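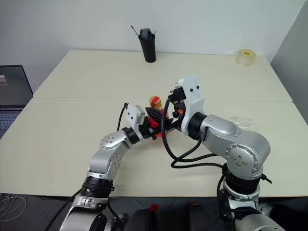 *Two cream tables pushed together, with the pen holder and the roll of packing tape on the far one.*

## Fastell bench table

Sold singly. Most people buy two and push them together, and that's where our doubts start.

The maker calls the join "seamless." You can see the seam. It runs right across the middle, and small parts will find it. Mireille Fleury in our showroom says a strip of clear tape over the gap solves this. We think it solves it until the tape lifts.

**Finish:** pale cream. Easy to spot a black screw on, easy to spot a scrap of clear plastic on if the light is good, less so if it isn't. The brochure says it "resists all marks." We left a ballpoint line on ours over a weekend and got most of it off.

**Load:** rated at 67 kg per table, spread evenly. Please note the word evenly. Amanuel Worku clamped a vise to one corner and was not impressed.

**Height:** fixed at 700 mm. Fine sitting down. Too low for standing work, whatever the leaflet suggests.

**Leveling feet:** 10 mm of travel. Set both tables before you load them.

**Not included:** joining brackets, pen holder, anything else you see on top. Brackets come from Dustov and cost more than they should.

Worth having for light assembly and packing. For heavier jobs, look at the Voralach bench first. Next delivery is due in October.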